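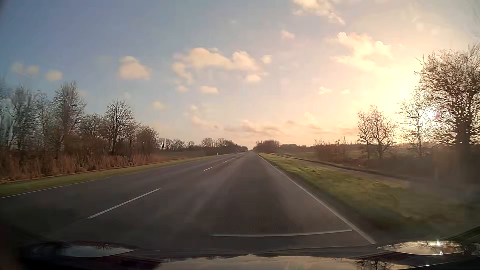 When does Boateng Bridge reopen?

The county says February, weather permitting. The yellow board by the chapel still says November, and I'm told changing it is a separate job.

Re: [grustdale-roads] Boateng Bridge and the 141
From: Prasanna Roy

Evening all,

Replying to Ayuba below and, while I'm at it, to the eleven people who wrote to me off-list to ask the same thing in capital letters. I went to the drop-in session at the library. There were biscuits. There was also a man from Numov, the contractor, with a laminated map on which Grustdale was spelt two different ways, and I have done my best with what he told me.

The parapet on the downstream side has to come off completely. They had hoped to patch it. Then they took the facing stones away and found what the Numov man called "historic making-do", which I take to mean rubble and optimism. So the closure stays, both directions, for everything with an engine. You can walk across and you can push a bike. You can't ride one, and before anybody asks, yes, that includes Witold.

The signed diversion is still the long way round through Volden. It is signed for lorries, so of course the lorries are coming down Mill Lane, where they meet the school run at twenty to nine and everyone gets to practise reversing.

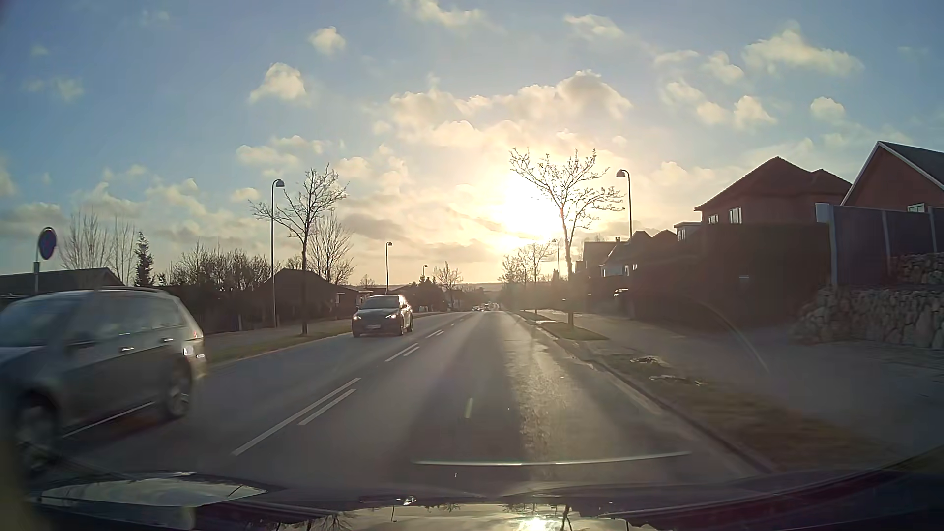
Where does the 141 stop while the bridge is shut?

Outside the surgery in Volden and at the temporary pole by the allotments. It doesn't serve Church Street or the Square in either direction.

The pole by the allotments has had no timetable on it since the wind took the last one. Bernice Kwofie has very kindly printed the times and put them up inside a freezer bag, so we now have better passenger information than before the closure. The last one back from town is still the 18.40, which is still at 18.52 most nights. If you have a return ticket bought before the change it should be accepted, though two drivers have told me two different things about this, and one told me to ask the other.

On Tuesday, November 8, 2022, Ayuba Ankrah wrote:

> Does anyone know what is going on with the bridge? I drove down there this
> morning on the strength of the county website, which says open, and met a
> fence, which says otherwise. Ten minutes to turn round because there were
> four of us doing the same thing.
>
> Also can somebody explain the weight limit on Mill Lane. I thought it was
> 7.5 tonnes. What came past my kitchen window at breakfast was not 7.5 tonnes
> unless it was full of balloons.
>
> And is the 141 coming through the Square or not? My mother stood there for
> 40 minutes yesterday and has opinions.
>
> Ayuba

Please pass on my sympathies to your mother, Ayuba. The website has been reported. I have a reference number ending 1087 and an email saying my enquiry is important.
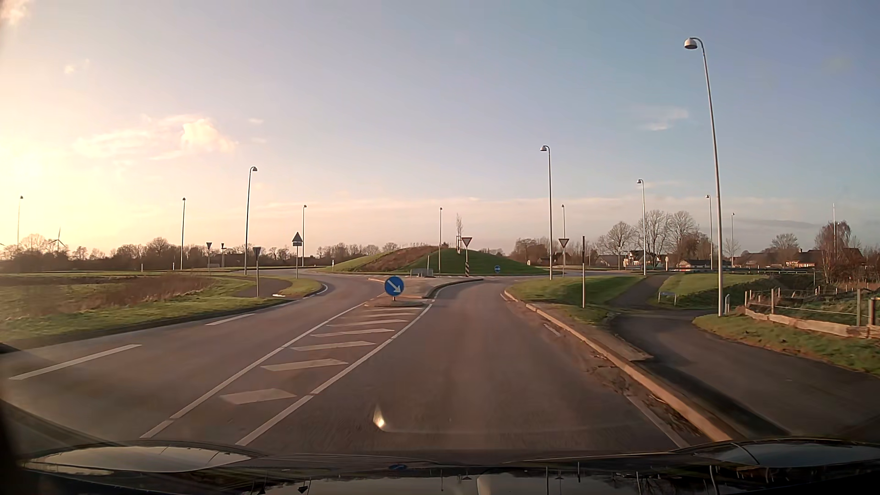
Mill Lane and the lorries

The limit is 7.5 tonnes except for access, and "access" is doing a lot of work. The police will look at it if we can give them times and number plates, so Abena Zakaria is keeping a log. Send her the date, the time, the direction and the firm's name if it's painted on the side. Please don't stand in the road to get it. Please also don't send her your neighbour's van, which she has had three times already, from the same person.

We have asked for a speed survey too. The reply says they can put the strips down once the bridge is open and traffic is back to normal, at which point I expect them to discover that traffic is back to normal.

Claims for lost trade

Shops on Church Street can apply to the county for a hardship payment of £100. The form is nine pages long and wants last year's accounts. Witold Piątek at the bakery has filled one in and says he'll help anyone else do theirs, afternoons only, after the bread's out.
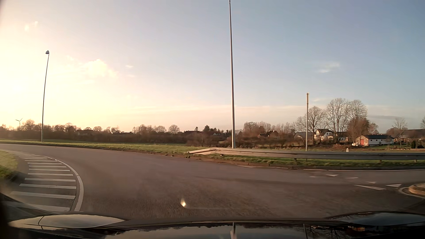 Low sun on the bend

For those driving east first thing or west at going-home time, the sun is sitting right in your eyes at the moment, so do clean the inside of the windscreen as well as the outside. Mine was a disgrace.

I'll post again when the county sends the revised programme of works. Replies to the list, please, and trim the quoted bits. The last thread ended up longer than the diversion.

Prasanna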